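About us
Home | What we test | Price list | Reports | About us | Contact

Bandside – we try grippers so you don't have to buy the wrong one

Small test shop. Two rooms, one long bench, too many cables. Companies send us arms, grippers, wrist cameras and controllers, or ask us which one to get, and we run them against each other on the same jobs and write up what happened. Been doing it since the days when we all had other jobs and did this at night.

We don't sell hardware. No commission from anybody who does. If a maker lends us a unit we say so on page one of the report, and the unit goes back when we're done.

How it started

Mattes Nolte was putting in a pick line for a packaging customer. Three grippers on the shortlist, three very nice brochures, all with grip force measured in a different way. He bought all three out of the project budget, clamped a borrowed arm to a door laid over two filing cabinets, and spent a February finding out. The one with the worst brochure won. Customer was happy, Mattes was out of budget, and another integrator phoned to ask if he could have the numbers.

So that was the first report. It was terrible. Handwritten table, one column upside down. We still have it and no you can't see it.

The door is still in use by the way, as a door.

Who we are

There are 8 of us now. Mattes runs the place and still does most of the fingertip work himself. Then mechanical, two people on cameras and lighting, controllers and wiring, software, and one person who does the scheduling, the shipping, the invoices and most of the actual thinking. Everybody takes a turn on the bench, office included. You write better reports when you've had to reset the parts 40-odd times in an afternoon.

What we do

Gripper comparisons. Parallel jaw, adaptive, suction, soft fingers. Same arm, same parts, same program as far as the thing allows. 44 runs per gripper per part, misses logged with a reason code and a clip. No best-of.

Arm trials. Mostly small arms, 2 to 12 kg payload. Repeatability cold and after a full shift, cable routing, how the teach pendant feels with gloves on, how long recovery takes after a stop.

Wrist cameras. Mounts, cable strain, focus at close range, exposure on light surfaces. This has turned into a big part of the work and we did not plan it that way.

Controllers. Latency, fieldbus headaches, error messages in plain language (or not). Half the calls we get about a bad gripper are a controller setting.

Not doing: welding, painting, anything food grade. Ask us and we'll give you a name.

The Jelel set

Every lab has its own box of test parts. Ours is called Jelel, after a file name somebody typed wrong and it stuck. Bottles, brackets, bags, cable ends, toy bricks. The set has a version number and when a part wears out we replace it with the same part and note the change. If you want to repeat our tests in your own shop we'll send you the list, no charge, only ask that you tell us what you got.

Bricks are in there for good reasons. They're cheap, made to a tight size, studs on one side and hollow underneath, so they punish a sloppy approach angle. Also every customer already knows how one should feel in the hand. Saves us explaining.

Current work

Two bigger projects on right now.

Cilotham – side by side of wrist camera setups for close range picking. Same gripper throughout, cameras swapped, lighting swapped. Question is how much of the workspace you really get when the camera rides that near to the parts, and what exposure does to light colored pieces on a light table. Red is easy. White on white is where detectors start guessing, and shadows don't help. We log every wrong pick point along with the lighting settings so you can see which change did what. Interim notes go out to subscribers, full report when it's ready. Please stop asking for a date, we'll only give you a wrong one.
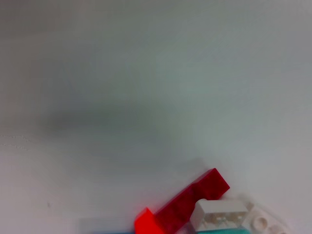
Assunção – controller swap on an older arm. The customer has a row of them, mechanically fine, electronics out of support. Can a third party controller run them without losing path accuracy? First numbers look ok. Homing is a pain. We've had to redo the brake wiring twice, our fault both times, it's in the log.

After that there's a suction cup round up on the list, then soft fingers again as the materials have moved on a lot since we last looked.

How a test runs

You send us the part, or a drawing and a bag of parts, and tell us what the job is. We come back with a short plan – which hardware, which runs, what counts as a pass. You sign that off before anything gets bolted down. Once it's running we don't change the pass mark, even if you ring up and ask nicely. People do.

Raw data comes with the report. Clips, logs, settings files, the lot. If you disagree with our reading you have everything you need to argue with us, and a few customers have, and one of them was right. The correction is on the Reports page.

Typical job is 12 working days from parts on the bench. Rush jobs if the arm is free, ask first.

Visiting

Fridays are open bench. Bring your own part in a bag and we'll put it in front of whatever gripper is mounted that day, no fee, no report, you just get to watch and swear along with us. Please call ahead, there's one parking spot and it is usually ours. Closed shoes. Long hair tied back. Coffee is provided, quality varies by who made it.

School groups and college classes welcome too but not on Fridays, and split into small groups, the bench room gets tight quickly.

Working here

We take on one trainee at a time. You don't need a robotics degree. You do need to be ok with repeating something dull very carefully and writing down the result you didn't want. Tell us about something you took apart, and whether it went back together. Send that instead of a cover letter, Mattes doesnt read cover letters.

No open positions otherwise at the moment.

Lending us hardware

Makers – yes, we take loan units. Conditions are short. We run the standard set, we publish the result, you get to read it one week ahead and correct facts but not scores. Return shipping is on you. If something breaks within its rated limits we say that it broke. If we broke it by being stupid we pay, and we say that as well.

Contact

Use the form or ring the bench phone. Mornings are better, after lunch somebody usually has both hands inside an arm. For quotes please include part weight, part material and cycle time, othewise the first thing you'll get back is a mail asking for part weight, part material and cycle time.

Reports | Price list | Terms | Privacy | Back to top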